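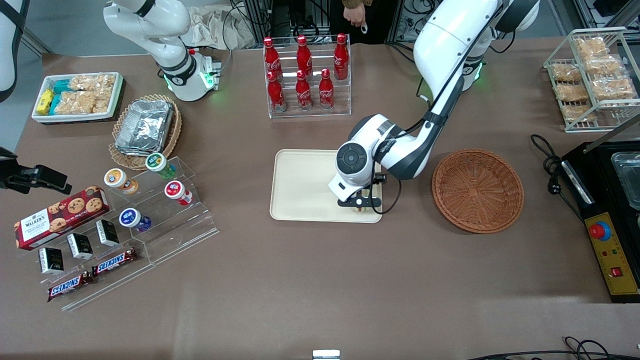

Why do potato chips come in puffy bags?

The bag is filled with a gas called nitrogen, which keeps the chips crisp and cushions them so they don't get crushed.

Many people think the puffiness is just plain air. Plain air has oxygen in it, and oxygen is bad for chips. It mixes with the oil they were fried in and slowly gives them a stale, bitter taste. Grown-ups call this "going rancid." Nitrogen leaves the oil alone. It has no smell and no taste, and it is safe. You breathe it all day long, because most of the air outside is nitrogen too.

How does the gas get in?

At the factory, a long tube of thin plastic is sealed across the bottom. Chips drop in from above. A puff of nitrogen pushes the ordinary air out, and then the top is sealed with heat. The whole job is very fast. One machine at the Mirance snack factory fills 77 bags in a minute.

Why is the inside shiny?

Many chip bags are made of layers. The shiny layer is a very thin coat of aluminum. It keeps out light, water and oxygen, and all of those spoil chips.

Why do bags swell up on a mountain?

The higher you go, the less the air outside presses on the bag. The gas inside spreads out and the bag gets fatter. If you drive from the beach up to a high mountain town, a sealed bag in the car can look ready to pop.

Try it at home

You need 3 chips and 3 small plates. Put one chip in a closed zip bag, one on a plate in the kitchen, and one on a plate in the bathroom while someone takes a shower. Check them the next morning. Bend each chip gently and listen for the snap. Write down which one is the softest. Don't eat the ones that were left out.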